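Chapter 3
Bathroom Layout and Fittings

3.1 Introduction

A bathroom is planned around its water. The position of the supply pipes, the waste and the soil stack limits where each fitting can stand, and these limits are fixed long before tiles or paint are chosen. This chapter deals with the placing of the bath and the basin, the storage built around them, and the treatment of windows in rooms where privacy is needed. Heating and ventilation are covered in Chapter 4.

By the end of the chapter the reader should be able to draw a scaled plan of a small bathroom, mark the clear floor space in front of each fitting, and choose between a built-in and a freestanding bath for a given room.

3.2 Terms used in this chapter

Built-in bath: a bath set against one or more walls, with panels closing the exposed sides.

Freestanding bath: a bath finished on all sides and standing clear of the walls. The outer surface is on view and may differ in colour from the inside.

Vanity unit: a cabinet carrying a basin. The basin may be let into the top or may sit on it.

Clear floor space: the area in front of a fitting that must be kept free of other fittings and of the swing of the door.

3.3 The bath and the vanity unit

The bath takes up more floor than any other fitting and is placed on the plan first. A built-in bath saves floor area and has fewer edges to clean behind. A freestanding bath needs a gap wide enough for a mop on every side, and its waste connection has to be settled before the floor is laid.

The vanity unit is placed next. Drawers are easier to reach into than deep cupboards, but the trap and pipes beneath the basin reduce the space left for them. Many units combine a drawer with an open compartment, which suits towels and other things in daily use. A tall tap with a curved spout leaves room for filling a jug, although water falling from a height will splash if the basin is shallow.
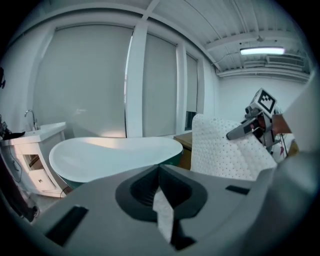

Figure 3.1 Freestanding bath with vanity unit to the left; roller shades at the windows.

Large windows give good daylight but leave little wall for shelves and rails. Roller shades take up almost no depth and can be drawn fully down while the room is in use. The fabric should be one that can be wiped.

The Hamanach plan, used in the exercises for this chapter, has windows along one wall and a single door opposite. Copy it at the scale given before reading Section 3.4.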